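4. Findings: the picking bench at Nollow

4.1 Setting and changes to the work

The Nollow site of Hoteck makes up mixed orders of short coloured bars for trade customers. Until the winter in which our study began, every order was picked by hand from open bins. Pickers stood at a row of benches, read the order from a printed slip, and placed the bars into trays for checking. Robot arms have been in regular use at the benches since February, under a scheme known on site as Toprak. The present section reports what pickers, checkers and shift leads told us about the period that followed, together with our own notes from visits to the floor.

Management described Toprak to staff as a means of removing the most repetitive part of the job. Most of those interviewed accepted this description as far as it went. Reaching into a deep bin for the length of a shift had been a common source of sore shoulders, and several pickers said that they did not miss it. What they had not expected was the amount of new work which came with the arms. Bins had to be swapped and lined up, stray bars brought back to where the gripper could reach them, and the cause of each stop entered in a log. During the study period the log recorded 1442 stops. Of these, 383 were put down to bars lying too close to a wall of the bin.

The logged cause was often disputed. Pickers pointed out that the form offered a short list of reasons and that a stop could fit more than one of them. A bar resting against a wall might also be lying across another bar, and the person at the bench had to choose. Shift leads used the totals in weekly meetings, where a high figure for a given bench was sometimes read as a sign of careless loading. Two of the benches changed hands during the study, and the figures for them should be read with care.

4.2 Skill and judgement

Before the change, a picker's standing among colleagues rested mainly on speed and on a low rate of returned trays. Both measures lost much of their meaning once the arms set the pace. In their place a different kind of knowledge came to be valued. Experienced staff learned which layouts of bars the gripper handled well and which it did not, and they began to load bins with this in mind. Such knowledge was passed on by word of mouth. It did not appear in the training booklet, which ran to 37 pages and dealt almost wholly with safe distances, the stop button and the order of start-up.

Staff on the night shift relied on it more heavily than others, as the support desk run by the supplier, Pislow, was closed between late evening and early morning. Night pickers told us that they would often try small changes to the layout of a bin before they stopped a bench for good. Day pickers were more likely to call the desk. Neither practice was laid down in writing, and the two shifts held rather different views of how reliable the arms were.

Figure 1 shows bench work of the kind discussed here, with red and green bars spread over the floor of a grey bin and the gripper lowered among them. One of the green bars is close to the right-hand wall.

4.3 Responsibility for errors

Checkers reported the sharpest change. When trays were filled by hand, a wrong colour or a short count could be raised directly with the person who had made it up. After the change, checkers were unsure to whom a fault should be taken. Some went to the picker minding the bench, who might reasonably say that the arm had filled the tray. Others went to the shift lead, who passed the matter to Pislow. Faults which had once been settled in a minute could remain open until the following day. 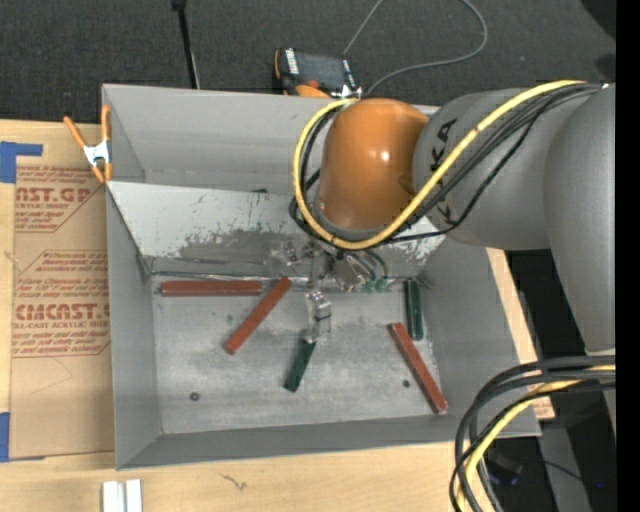
Figure 1. Robot arm picking bars from an open bin.

Who should answer for a wrongly filled tray when a robot arm has done the picking?

Responsibility should rest with the employer, which chooses the equipment, sets the pace and decides how many benches one person must mind. Individual staff can fairly be asked to report what they notice, but they should not be held to account for faults they had neither the time nor the authority to prevent.

This was the position put forward by staff representatives, and it was largely adopted in the revised site rules, which took effect on 1 January 2021. Under these rules a fault is logged against the bench and not against a named worker. Checkers may also halt a bench without first seeking leave from a shift lead. Of the 50 staff who returned our closing survey, most supported the first of these measures. Opinion on the second was more divided, with some shift leads concerned that late orders would still be counted against them.

The rules leave the question of pay untouched. Pickers remain on the grade they held before Toprak, although their duties now include setting up bins and keeping the log. Talks on a new grade were still under way when our fieldwork closed, and we return to them in Section 5.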